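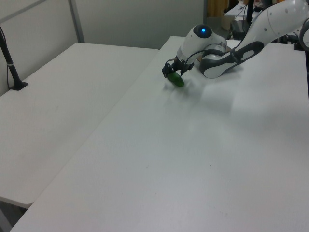
Periodic Inspection Checklist: Tabletop Robot Arm Cell

Site: Tremcombe
Cell: Gultness 8
Inspection date: Dec 10, 2021
Inspected by: Narayanan Nadar
Previous inspection: July

Scope

The checklist covers the arm, wrist, two-finger gripper, cabling, work tables and the area within reach of the arm. It does not cover the control software, which is reviewed under a separate procedure. Each item is marked Pass, Pass with comment, Action or Not applicable. An item marked Action must be closed by the date agreed with the cell owner.

Section A. Before power is applied

A1. Emergency stop button within reach of the operator position. Pass.
A2. Emergency stop releases only by twisting. Pass.
A3. Base bolts tight and paint marks in line. Pass with comment.
Comment: One paint mark had worn away. The bolt was checked with the torque wrench, found tight, and marked again.
A4. Arm covers free of cracks and fully seated. Pass.
A5. Work tables level and locked in position. Action.
Comment: The left table could be moved by hand at the back. Both tables are to be clamped together at the seam. The seam is not to be used as a pick or place position until this has been done.
A6. Table surface clean. Pass with comment.
Comment: Light scuffs on the white top. No repair is required. Wipe with a damp cloth only; solvent leaves a haze that affects the part-finding step.

Section B. Cables

B1. Gripper cable free of cuts, kinks and flattened spots. Pass.
B2. Gripper cable has enough slack for full wrist rotation. Pass with comment.
Comment: The loop at the wrist clears the fingers in all taught positions. It should not be made any longer. A longer loop was tried at Zulamcombe and caught on a part tray.
B3. Cable on the stand secured along the pole. Pass with comment.
Comment: Fit a second clip lower down at the next service.
B4. No cables crossing the walkway behind the tables. Pass.

Section C. Gripper, power on, reduced speed

C1. Fingers open and close fully. Pass.
C2. Finger pads free of wear and residue. Action.
Comment: The pad on the moving side is worn at the tip. Replacement pads have been ordered from Kulkarni. Both pads are to be changed together.
C3. Green test piece held without slipping, fingers pointing down, for 200 seconds. Pass.
C4. Test piece lowered to the table without pressing into it. Pass with comment.
Comment: Clearance at the lowest point was set again after the first attempt. The new value is recorded in the cell log, page 13.
C5. Test piece free of marks after release. Pass.

Section D. Stopping and recovery

D1. Emergency stop halts all joints. Pass.
D2. Part remains held after an emergency stop. Pass.
D3. Arm restarts only after a deliberate reset. Pass.
D4. Brake check, each joint. Pass with comment.
Comment: Slight noise from the elbow on release. No movement was measured. Listen again at the next inspection.

Open actions

A5. Clamp tables at the seam. Owner: cell technician. Due before the next production shift.
C2. Replace both finger pads. Owner: maintenance. Due within 12 working days.

Release

The cell is released for use at reduced speed only. Full speed may resume when items A5 and C2 have been closed and signed in the cell log.

Signed: Narayanan Nadar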